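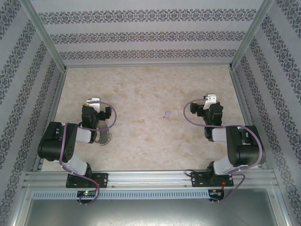

Wallpaper is back, says firm that sells wallpaper

Wednesday, July 17, 2019

Four out of five of us would rather live with patterned walls than plain ones, according to a survey put out this week by Turard, the wallpaper and paste supplier with its main showroom in Utthorpe. The company calls it "the end of the painted wall". Anyone who has been reading home pages for more than a few years will remember the painted wall ending at least once before.

The headline figure is 80 per cent, and it sounds like a lot. Turard sent its questions to 4000 people and had 3229 replies. So far so good, and better than many surveys of this sort manage. The trouble starts when you ask who the 4000 were. The notes at the back of the release, in rather smaller type than the front, say they were "drawn from our customer community". In other words, they had given Turard an email address, mostly when buying something from Turard. A butcher who asked his queue about meat would get a similar sort of answer.

Then there is the question itself. People were asked whether they agreed that "a beautiful pattern can bring more joy to a room than a plain surface". Can, mind you. I prefer plain walls and I think I would have had to say yes. There was no question on whether they meant to put any paper up, and none on whether they had it up already.

The release goes on to say that damask is the pattern of the moment, with greys well ahead of the reds and golds that pubs and curry houses made familiar. It may be so. Berance, the rival chain, said in March that large leaves were the pattern of the moment, and brought out a range of large leaves the same week. Turard's new damask range reached the shops on Monday.

Sales would settle the matter, but neither firm will give them. Asked how many rolls it had sold this year compared with last, Turard said it did not split out its figures in that way. It did say that demand was "really encouraging". Berance did not reply to two emails.

Genji Kobori, head of ranges at Turard, was happy to talk about everything else. "People are tired of living in a white box," he said by telephone. "They want a room that feels like somebody's home." Asked whether the survey would have come out the same if it had been put to strangers in the street, he said he was confident that it would. Had they thought of trying it? They had not, for reasons of cost.

There are good things to be said for paper, to be fair to him. It hides a poor wall better than paint does, up to a point, and a decent roll hung well can last for years. The pasting is also less of a misery than it was, with most of the new papers going on to a wall that has been pasted first, so you don't need the long folding table. Getting the old stuff off is another matter – the release has nothing on that, though it finds room for a page on cushions.

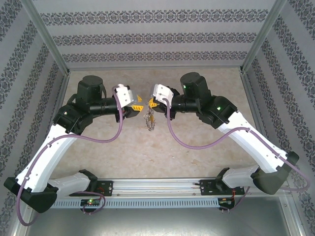 Vilja Ikonen has heard it all before and is not much moved. She has been hanging paper in and around Utthorpe long enough to have stripped a good deal of her own work, and says her diary this summer looks much like last summer's: one wall behind the bed, a downstairs loo, now and then a hall. "It's nearly always one wall," she said. "They come in wanting the whole room, they price it up, and then it's one wall." Damask she likes, though she warns that the big repeats waste a lot of paper and that a wall which isn't straight will show it at the ceiling. As for grey, she thinks people choose it when they can't agree.

One wall behind the bed would count as a patterned room in Turard's reckoning, as far as it is possible to tell. The firm's notes don't give a meaning for the term.

Readers who want to make up their own minds can see the new range at the Utthorpe showroom on Kinnunen Street, where sample cuttings are free but limited to two for each customer. Full rolls can be taken back within the month if the wrapping has not been opened. The survey is to be repeated next year, Mr Kobori said, and will once again go out to the customer list.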